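Cleneck Supper Club – Your Questions

Do I need to bring anything?
Just your appetite, and maybe a container for leftovers – there are nearly always leftovers. Doors open at 5 on Tuesday.
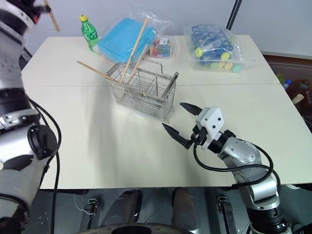 If you're running late, please don't worry, we'll keep a plate warm for you.

Can I bring a friend?
Of course! You're welcome to bring up to two guests. We seat 30, so do let Maarten Hoekstra know beforehand if you can.

What does it cost?
Dinner is $10, and kids under five eat free.

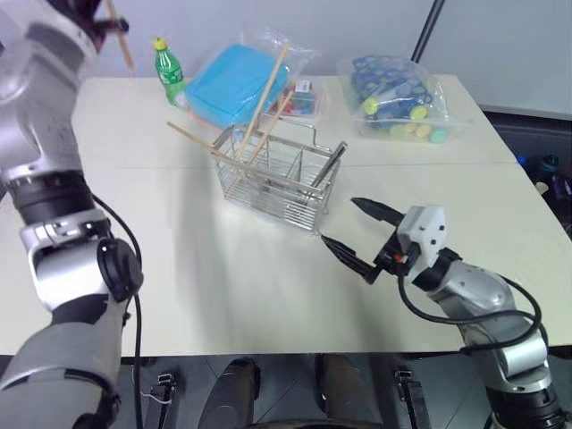

A single wooden chopstick, held above the table.

Is there parking?
Yes, behind Mertens Bakery.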